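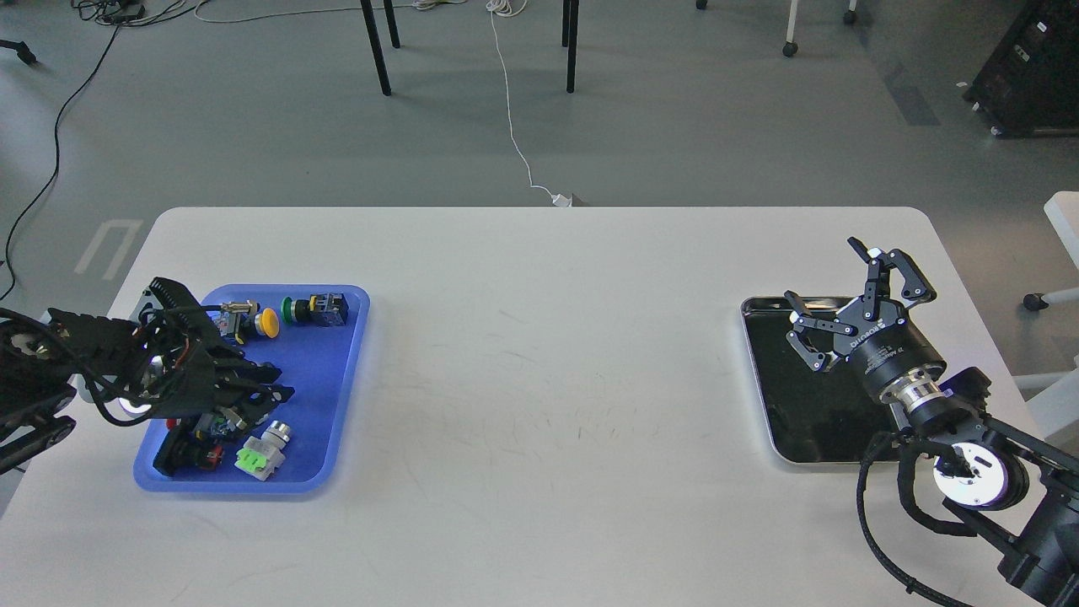

**Tistadar Learning Group – Button Sorting**
Minutes, November 18, 2018. Present: Natnael Belay, Kenna Gillies, Impi Tikkanen, Jarmo Kokkonen and me (Mélanie Arsenault, typing as fast as I can). Mondow sent nobody this time.

**Last minutes.** Agreed, once Jarmo had his name spelt properly.

**Where we are.** Natnael has 951 usable examples of moving parts from the blue tray to the steel one, and threw out another 86 where the part was let go too early. I thought that was harsh! Kenna didn't – she says the August model picked up every bad habit we left in, and she'd bin more.

**Parts.** Long chat about the push buttons. The yellow mushroom-head one is everyone's favourite as it's so easy to grab, so it's turning up far too often. Impi wants the small silver one and the black and red ones picked first for a while. Agreed. Impi will also shuffle the parts between goes (properly, not just a nudge).

**Which arm?** Jarmo asked if the two-finger gripper should start open over the steel tray every time. Natnael would like some variety in there. We went round and round on this and left it for next time, sorry.

**Labels.** Flundix still can't read our file names if they've got spaces in. Kenna to rename the lot and tell Seppälä when it's done.

**Actions**
- Impi – new picking order
- Kenna – file names
- Natnael – list of reasons for throwing examples out
- Me – book the room again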